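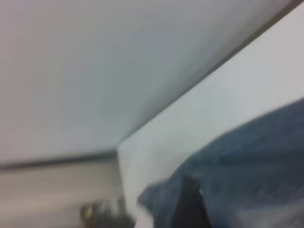 How full should a linen cupboard be?

About four-fifths of its usable height, measured with everything clean, dry and put away at once.

Most advice on storing sheets and towels starts with folding. I think folding is a secondary matter. A well-folded stack in an overfilled cupboard goes out of shape the first time something is pulled from the middle, and a badly folded stack with clear space above it can be used for years without much trouble. The variable that decides whether a cupboard works is the gap left over, and it is the one most households never set.

Take an ordinary shelf with 500 mm of clear height. Filled to the top, it holds more cloth than the same shelf filled to 400 mm, and on paper the extra looks worth having. In use, the top 100 mm is where the hand goes. To remove a fitted sheet from the lower half of a stack, the layers above have to be lifted, and they can only be lifted into empty space. Where there is none, the sheet is dragged out, the layers above ruck up behind it, and they are pushed back with the flat of the hand. After a few changes of bedding the shelf contains one compressed mass with no identifiable items in it.

My own cupboard is a Desari, a plain two-door carcass 163 cm tall with four shelves, bought second-hand. It replaced a Helter chest with deep drawers, which I would not recommend for bedding. A drawer hides its own overfilling until the cloth catches on the rail above, and by then the fault has been there for some time. An open shelf shows the problem as it develops. That is the main argument for shelves, and it is a stronger one than appearance.

The usual objection is that space is short and an empty fifth is waste. I accept that space is short. I don't accept that the fifth is empty in any useful sense. It is working clearance, of the same kind as the space left for a door to swing or a chair to be pushed back from a table. If a household owns more linen than will fit in four-fifths of the cupboard, the quantity of linen is wrong, or the cupboard is, and compressing the contents corrects neither.

Quantity is where I part company with the makers. The leaflet that came with the last set of Giraldo shelf dividers suggested buying more dividers. These are wire uprights that clip to the board, and they do keep neighbouring stacks from leaning on each other. They do nothing about height. I fitted six, removed four, and kept two between the towels and the pillowcases, where the difference in width makes the stacks unstable.

Vacuum bags are worse. I tried the Rudus type for two winter quilts. The bags sealed well enough and the volume came down as promised, but the result was a rigid slab with rounded edges that would not sit flat on a shelf or support anything placed on it. A quilt stored this way also has to be aired before use – a task that falls at the moment the quilt is wanted. For things kept in a loft from spring to September the bags are reasonable. For anything used within the month they add a step at each end.

There is a case for not folding some items at all. Fitted sheets have elasticated corners that resist a flat fold, and the effort spent forcing them into rectangles is poorly repaid. A loose roll, or even a heap in a bin of its own, takes slightly more room and no skill. Jersey behaves in the same way. Crisp cotton and linen hold a crease and reward folding, and they should have the shelves at chest height, where the stack can be seen from above. Heavy items such as blankets and bedspreads belong at the bottom, one deep, with the folded edge outwards.

Depth deserves more attention than it gets. A shelf deeper than the folded item invites a second row behind the first, and the second row goes out of use. I fold to the depth of the shelf for this reason, and the width of the stack is whatever remains. Books on the subject tend to fix the size of the fold first and leave the shelf to cope. The shelf cannot change and the fold can, so the order should be reversed.

I would also argue against labels in a private house. A label describes where something ought to be. If the shelf is at 80 per cent and one row deep, the contents can be read directly, and the label adds nothing except an obligation to keep it accurate. Holiday lets and shared houses are different, as the people putting things away may not have seen the cupboard before.

The practical test takes a minute. Put a hand, palm down, on top of each stack and raise it until it touches the board above. If the hand does not move freely, take something off that shelf. Repeat after the next full wash, when all the bedding in the house is clean and none of it is on a bed except what is being slept in. A cupboard that passes only when half its contents are in the laundry basket has failed.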